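4.2 Was auf der Tischplatte liegen bleibt

Bevor ich zu den Zahlen komme, muss ich kurz von meiner Lieblingskategorie erzählen, die in unserem ersten Kodierschema gar nicht vorkam. Wir hatten mit zwei Körben angefangen: Werkstück und Werkzeug. Damit kamen wir genau bis zur ersten Werkbank in Draritz, dann saß ich mit Heloísa Bittencourt vor der Liste und wir stritten uns über einen Haftzettel. Ist der Werkzeug? Heloísa fand ja (man arbeitet ja damit!), ich fand nein, und am Ende haben wir einen dritten Korb aufgemacht, den wir intern „Beilieger“ nennen und der dann, ohne dass wir das je richtig beschlossen hätten, auch in den Text gewandert ist.

Beilieger sind Dinge, die auf der Arbeitsfläche liegen, ohne dass man sie einem Arbeitsschritt zuordnen könnte. Stifte sind der Klassiker. In den 35 Aufnahmeterminen haben wir insgesamt 177 Beilieger kodiert, und ich gebe gern zu, dass ich mir vorher viel weniger vorgestellt hatte. Teguh Sumampouw hat die Hälfte der Termine unabhängig nachkodiert; gestritten haben wir fast nur noch über Kabel und Schläuche, die manchmal Material und manchmal einfach Rest sind.

Abbildung 3 gehört zu einem Termin im Februar und ist für mich der dankbarste Fall der ganzen Erhebung, weil er die Grenzen des Schemas so schön ausreizt. Da ist ein Ständer mit rundem Holzfuß, dünner Metallstange und Kugelkettchen, und was auf halber Höhe sitzt, sieht sehr nach einer Lampenfassung aus. Den haben wir als Werkstück geführt. Der aufgerollte klare Schlauch in derselben Ansicht war schon schwieriger. Er liegt zum Teil auf einer zerknitterten weißen Verpackung mit rotem Aufdruck, ein Strang läuft in hohem Bogen bis zum Holzfuß hinüber, und damit war er für Teguh Material und für mich ein Beilieger mit Ambitionen. Wir haben ihn als „unklar“ stehen lassen. 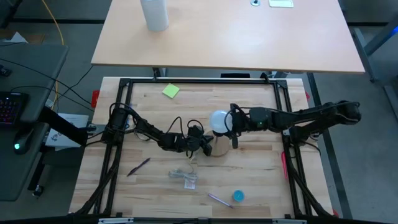
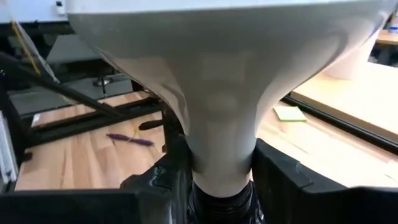
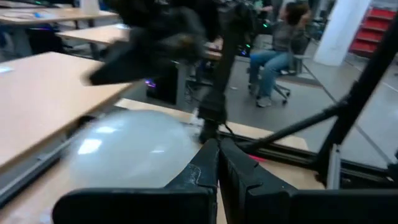
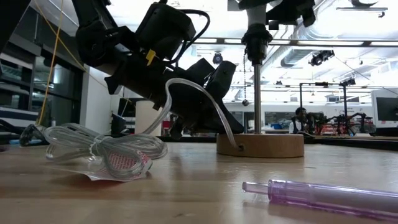
Abb. 3: Ein Arbeitsplatz in Draritz, vier Ansichten desselben Termins; die Reihenfolge ist nicht zeitlich zu lesen.

4.3 Stifte, Dosen, Ballons: zur Kodierung der Kleinteile

Bei den Stiften haben wir uns das Leben leicht gemacht: jeder Stift ein Eintrag, egal ob dünn und dunkel oder pink. Der violette Marker taucht in den ersten beiden Ansichten von Abbildung 3 auf und zählt trotzdem nur einmal, wir kodieren ja pro Termin und eben nicht pro Bild. Die kleine runde Deckeldose in Blaugrün, die in der ersten Ansicht gleich neben ihm liegt, bekam einen eigenen Eintrag, das weiße Kabel mit dem Papierschildchen ebenfalls. Über das, was drin ist oder draufsteht, sagen wir nichts, das gibt das Material einfach nicht her.

Richtig ins Schwimmen kamen wir bei den hellen, runden Sachen. Die weiße Kugel über der Holzscheibe in der ersten Ansicht könnte man glatt für eine mattierte Glühbirne halten, die dritte zeigt dagegen einen großen, leicht milchigen Ballon auf der Tischplatte. Und das weiße Ding mit dem weiten Rand und dem schmalen Hals in der zweiten? Ich habe „trichterförmig, weiß“ eingetragen und bin dabei geblieben, obwohl Heloísa mich mehrfach zu etwas Mutigerem überreden wollte. Für die Auswertung in Abschnitt 5 laufen alle drei unter „Hohlform, hell“, getrennt gezählt.

Die violette Spritze vorn in der vierten Ansicht steht bei uns übrigens unter Werkzeug. Da waren wir uns sofort einig, und das kam bei dieser Werkbank wirklich selten vor.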